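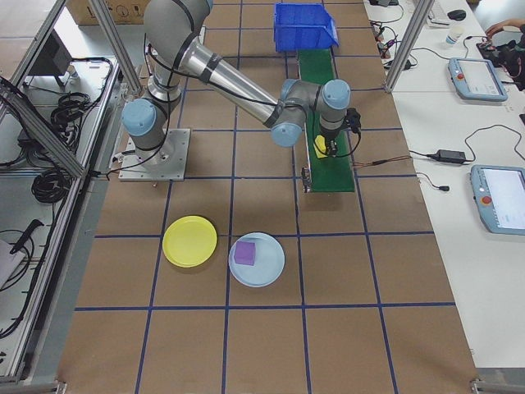
How to Set Up a Labeled Parts Inventory for a Small Workshop

By Lempi Ojala
Last revised in February

These instructions cover a spreadsheet-based inventory for a shop that stocks between a few hundred and 1,000 different small parts: fasteners, connectors, fuses, bushings, springs, seals. Larger stocks are better served by a database. The method was written for the Rarkville shop, which held 880 part types at the last full count, and the column names below are the ones used there.

You will need a spreadsheet program, a label printer that accepts half-inch tape, a digital scale that reads to 0.01 gram, and enough bins for one part type per bin. A barcode scanner is optional. Nothing in the first six steps depends on it.

Step 1. Fix the location codes

Assign locations before touching any parts. A location code has three fields separated by hyphens: unit, row, position. Unit is a letter. Row and position are two-digit numbers with a leading zero. The third bin on the second row of unit C is C-02-03.

Rows are numbered from the top down. Positions are numbered left to right as you face the unit. For a double-sided rack, treat each side as its own unit with its own letter. Skip the letters I and O.

Print a label for every location, including the empty ones. Location labels go on the shelf edge. Part labels go on the bin. Keep the two separate so that a bin can be moved without relabeling the shelf.

Step 2. Build the sheet

Create one row per part type with the following columns.

PartNo: internal number, five digits, no meaning encoded
Desc: noun first, then modifiers (screw, machine, pan head, M4 x 12, zinc)
Loc: location code from Step 1
UOM: unit of measure (ea, ft, pk)
OnHand: current quantity
Min: reorder point
RQ: reorder quantity
Supplier: one name only
SupNo: the supplier's number for the part
UnitWt: weight of one piece in grams
LastCt: month of the last physical count

Format PartNo, Loc and SupNo as text before entering anything. If they are left in the default format the program will drop leading zeros and may turn some supplier numbers into dates. Changing the format afterward does not bring the lost characters back.

Lock the header row and turn on filters. Set data validation on UOM so that it accepts only the listed values.
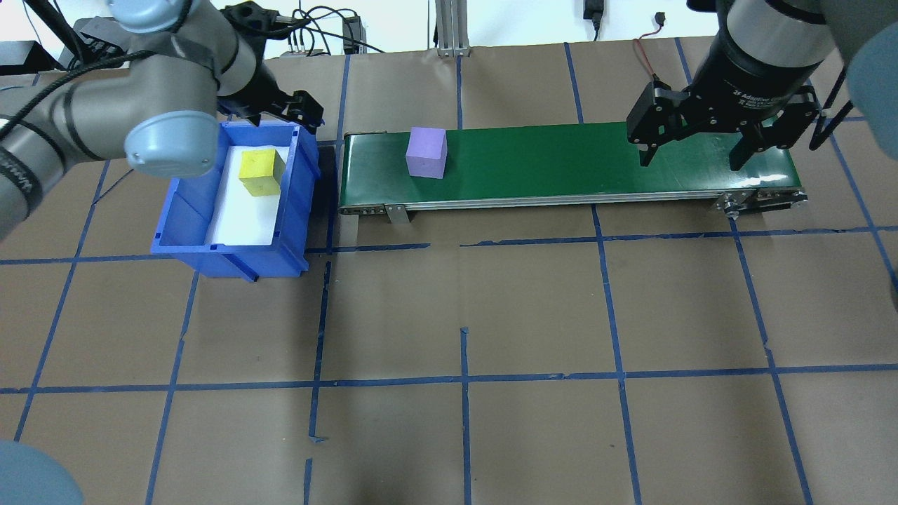
Descriptions need the most discipline. Write the noun, a comma, the type, a comma, the size, a comma, the finish or material. Do not abbreviate in one row and spell out in the next. "Washer, flat, M6, stainless" and "M6 SS flat wshr" will sort to opposite ends of the list, and the second bin will be reordered while the first is still full. At Rarkville a search for duplicates of this type found 177 rows that could be merged.

Brand names stay out of the Desc column unless the part is proprietary. The Nadix quick-release clips are entered as "clip, release, Nadix, size 2" since no other clip fits the same rail.

Step 3. Enter unit weights

Weigh 50 pieces together and divide by 50. Enter the result to three decimal places. For parts that weigh less than 0.1 gram each, use 200 pieces. Weighing a single piece is not accurate enough on a scale of this resolution.

Zero the scale with the empty bin on it, or record the weight of the empty bin on its label. If all bins are the same model, check five of them first. Molded bins of one size can differ by several grams, enough to throw off a count of small washers.

Repeat the unit weight whenever the supplier changes.

Step 4. Take the opening count

Count by weight where UnitWt is filled in. Count by hand anything below 20 pieces, anything sold by length, and anything costing more than a few dollars each.

Work through one unit at a time and do not issue parts from that unit until it is finished. If someone must draw from it, the quantity goes on a slip left in the bin, and the slip is entered when the unit is closed out.

Write the count on paper first. Enter it afterward, and have a second person read it back from the sheet.

Step 5. Set Min and RQ

For each part, estimate average use per week (W) and supplier lead time in weeks (L). Then:

Min = (W x L) + safety stock

Use safety stock equal to one week of use for ordinary parts, and 2 weeks for parts that would stop a job. Round up to a whole number.

RQ is normally the supplier's pack size or a multiple of it. Do not set RQ lower than Min. The Chuensuk seal kits ship only in cartons of 24, so RQ is 24 regardless of use.

Add a column named Flag with this formula, adjusted to your own column letters:

=IF(E2<=F2,"ORDER","")

Filter on ORDER to get the buying list. Sort that list by Supplier before printing.
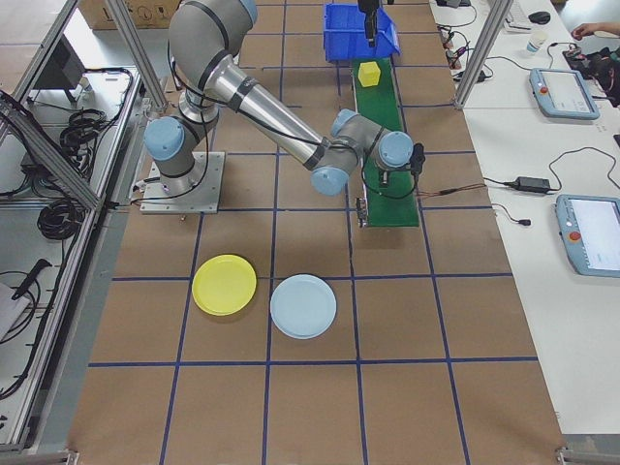 Step 6. Print the part labels

Each label carries PartNo on the first line, Desc on the second, and Loc on the third. Set PartNo in the largest type that fits. Wipe the bin face with isopropyl alcohol and let it dry before applying the tape. On textured plastic, use extra-strength adhesive tape. Standard tape lifts at the corners within a few months.

Step 7. Add barcodes (optional)

Encode PartNo only, in Code 128. Do not encode the location or the description, as both can change. Clarkitz label stock takes a readable Code 128 symbol at five digits on half-inch tape with the printer set to its finest density.

Test the first ten labels with the scanner at working distance before printing the rest.

Step 8. Cycle counting

Count one unit per week. When a count differs from OnHand by more than 5 percent, recount once, correct the sheet, and note the difference in a separate Adjustments tab with PartNo, old value, new value and initials.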